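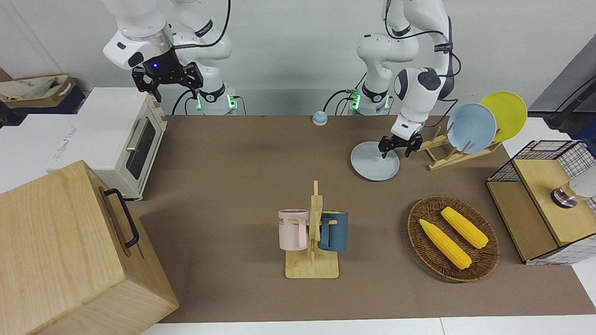

**Kitchen chores working group – April meeting, notes**

Present: Felista Muli (chair), Zsolt Jakab, Ilona Dudás, Ilona Sipos, Zsófia Kocsis (notes)

Started at 4:10 pm, a little behind because the room before us ran over and then we all stood in the hallway talking about Zsolt's new apartment. I have used first names throughout, and "Ilona D." and "Ilona S." where it matters, as last time's notes left people guessing.

**1. Last meeting's notes**

Accepted with one fix. It was Ilona D., and not Ilona S., who offered to rewrite the dish list. Apologies to both.

**2. Where we are with plates**

Zsolt went through the plate work at some length, and I'll try to do it justice. Picking a plate up from flat on the table is still the hard part. Once a plate is standing in a rack there is plenty of edge to get hold of, but lying down there is only the rim, and if the fingers come in a hair too low they press on the table and the whole attempt stalls. Felista asked whether a person wouldn't simply slide the plate to the edge and get a thumb under it. Zsolt said yes, and that he had been watching his mother do exactly this all through the holidays, and that he would like to try it before anyone buys new fingertips.

Ilona S. would rather see the fingertips tried first. She has used softer ones at Sipos (her brother's repair shop, for anyone new to these notes) for lifting sheet parts, and she feels sliding a plate off an edge is asking for broken crockery. There was a good-natured back and forth on this. We agreed to do both, fingertips first, with a budget of 200 dollars and no more without coming back to the group.

The old target was 500 plate attempts before the summer break. Ilona D. wondered if we are fond of that number only because it is round. Felista said partly, yes, but she would like to keep it, and it stays.

**3. Mugs**

Mugs are going better than plates, and everyone was pleased to hear it. Taking one off a peg is mostly fine now. Hanging one back up is another matter altogether – the handle has to be turned the right way, and the peg disappears behind the mug at the very moment you need to see it. Zsófia (that's me) asked if we could count it as a success when the mug ends up standing upright beside the tree. The feeling was no, kindly put. A mug left on the counter is a mug somebody still has to put away.

**4. The toaster oven, and what we say we can do**

This took up most of the meeting. Trullden would like to come and see a whole chore from start to finish, and the one they have asked for is making a simple supper: food out of the basket, into the oven, door closed, then onto a plate, and the plate on the table. Felista read their message aloud. It is a very nice message and it assumes rather a lot.

Zsolt thinks we can open the door reliably and close it most of the time. Getting corn through the opening without bumping it on the frame is so-so. He doesn't want to run the oven hot with visitors in the room, and all of us were with him there.

Ilona D. said something I wanted to write down properly: when her neighbors ask whether a machine can do the dishes yet, they mean can it do them while I am out walking the dog. They don't mean can it do one plate with four engineers holding their breath. She would like us to be plain with Trullden about which of those two we have. Ilona S. agreed, and added that on the shop floor it's the same question, since a helper who needs watching the whole time is a second job for whoever's watching.

Felista will write back offering 2 short tasks, plate to rack and oven door, both cold, and will say clearly that a person will be standing by. Supper can wait for the fall.

**5. Ondance and Fleretine**

Brief, as we were running late. Ondance have sent their scheduling software again, and Ilona D. has it installed but hasn't had a free afternoon to try it. Fleretine have gone quiet about the shelf project. Zsolt will call them, as email doesn't seem to be getting through.

**6. Anything else**

Ilona S. asked that people put the dishes back in the same places at the end of the day, or else write down where they've moved them to. She spent a good while one morning thinking the arms had lost their calibration when the rack had only been turned.

Zsófia asked for a second person to help label attempts. Ilona D. will do mornings.

**To do**

- Zsolt: order fingertips, call Fleretine
- Felista: reply to Trullden
- Ilona D.: dish list (still), Ondance trial, morning labeling
- Ilona S.: ask her brother which fingertips he buys
- Zsófia: circulate notes, book the bigger room

Finished at 5:35 pm.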